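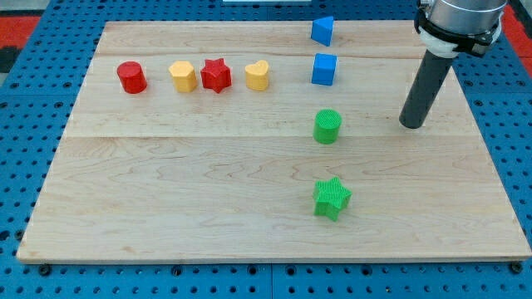 Page 2

Tresmont Toy Library, minutes of the November meeting (continued from page 1)

Present: Karabo Matlala (chair), Uriel Toledo, Ntombi Van der Merwe, Kgomotso Ntuli (minutes). Sibusiso Visser joined at item 5.

4. Opening hours

The late opening has been a hit! Kgomotso reported that the desk was busy right up to closing and that several families came straight from work, which is exactly who we hoped to see. Agreed to keep it going through the winter. Uriel asked if we could open half an hour earlier as well. Karabo would like to see how the front desk copes first, so this comes back in the new year.

5. New toys

We have $3000 from the Prastus grant and Ntombi brought a wish list. Everyone loved it. Top of the list are the big floor puzzles, more shape blocks for the under-threes and a second marble run (the first one has a waiting list, and the families on it are being very patient). Sibusiso made a strong case for board games that older brothers and sisters can borrow, and read out two lovely notes from parents asking for the same thing.

Agreed: puzzles, blocks and marble run to be ordered now. Sibusiso to price board games and bring figures next time. Up to $200 may be spent on storage tubs with lids that close properly.

Uriel asked whether the play kitchen could be repaired. Ntombi has looked at it and thinks new hinges would do the job. She will try.

6. Missing pieces

Kgomotso has been through the returns shelf and 13 sets are short of something. Most are only missing a piece or two and are still perfectly good to play with. It was agreed to mark these on the tag so borrowers know before they take them home, and to go easy on fines. Karabo suggested a "found it!" jar on the desk for stray pieces that turn up under sofas. Great idea, and Kgomotso has a jar.

7. Catalog

The move to Gristness is nearly done. Uriel showed us the search page on his laptop and it is so much quicker than the old spreadsheet. You can look by age, and you can see right away what is out on loan. Still to do: the outdoor toys, the dress-up box and anything in the back closet. Ntombi and Sibusiso both offered to help with typing. Thank you!

8. Play morning at Tudose Hall

Hall is booked from 9:30 a.m. Plenty of mats this time, please, the floor was cold last year. Ntombi will run the baby corner and Sibusiso will bring the parachute. Karabo to ask the hall about the ramp, which was locked when we visited. Coffee for grown-ups, fruit for children, no nuts.

9. Any other business

Kgomotso passed on a huge thank you from the family who borrowed the train table for a birthday. Uriel has two spare shelves if anyone can collect them.

Meeting closed at 8:40 p.m. Next meeting in the upstairs room, same time.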